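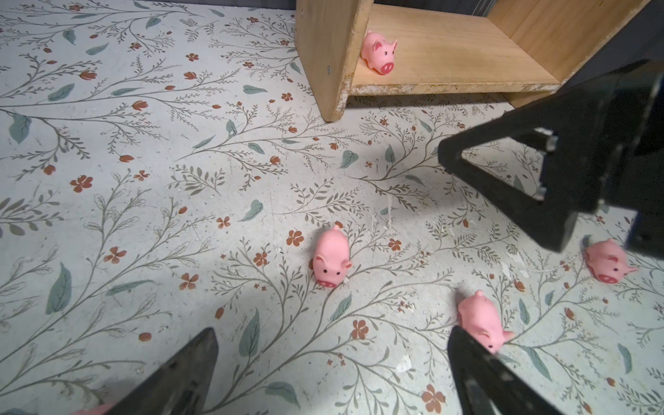
Wrist view, one arm. Four pigs still on the floor, one on the bottom shelf board.

Fixing the early release fault on the pig shelving task

Symptom: gripper closes on a pig, lifts, then lets go before it gets to the shelf. No error on the screen. We had 40 drops in one afternoon before Wycliffe noticed they all came at the same height.

Before you touch anything — stop both arms, power off at the wall, hands out until the lights are dead. The arms will sag when power goes so prop them first. Verna got a pinched thumb skipping this.

1. Put props under both arms. Power off.

2. Check the finger cable where it bends at the wrist. Ours was rubbed nearly through on the inside, you can't see it unless you turn the wrist by hand. Damaged? Swap it. No tape.

3. Route the new one with slack. Turn the wrist end to end by hand, cable should never go tight.

4. Power on, one arm only. Open and close the fingers ten times with nothing in them.

5. Open the Grimshaw settings page and look at grip hold. Should be 91. If its gone back to 40 that's the default, it resets whenever the arm loses contact with the fingers. This is the bit that caught us, new cable and still dropping pigs.

6. Save, restart, check it again. It doesn't always save first time.

7. Slow lift with one pig, straight up, then across to the shelf. Watch the front edge of the board, it's chipped and the pigs are soft enough to catch on it.

8. Only then bring the second arm back. Keep it parked high for the first few runs. Both arms reach the right hand side of the floor and the Stukwood stop zone does not cover teh low part.

If it still drops: error 988 in the log means cable again, probaly the plug end. 1388 is a motor fault, don't carry on, send the gripper back to Skernetti.

Write the hold value on the sheet by the stop button when you're done.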